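Search this site Search tips Enter keyword

Keeping the snack table under control

Small packets spread. You put out a few lollies for visitors and by afternoon tea they cover the whole table.

1. Put down a cloth first. Gingham hides crumbs and shakes out over the lawn. Ours is almost 22 years old and still going.

2. Choose one tray and stick to it. A plastic one with ribbed sides washes up quickly, and the ribs give you something to grip.

3. Sort by wrapper before you sort by flavour. Seaweed and anything else crisp goes at the back, where elbows won't crush it. Foil-wrapped sweets can take a knock, so leave them at the front.

4. Tip everything out and start with an empty tray. Pick up the reds first – they are usually the bulk of it – then the greens, then the odd yellow or silver one. Mugs and bottles stay at the far side, behind the tray.

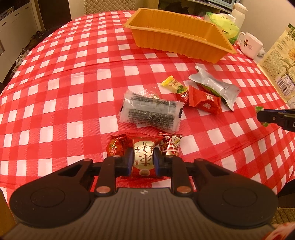

5. Check dates as you go. Anything within 8 weeks goes on top.

6. Store the leftovers in a 900 mL tub with a tight lid. Gaétan Gosselin keeps his in an old Friesen biscuit tin, which works just as well if the cupboard is dry.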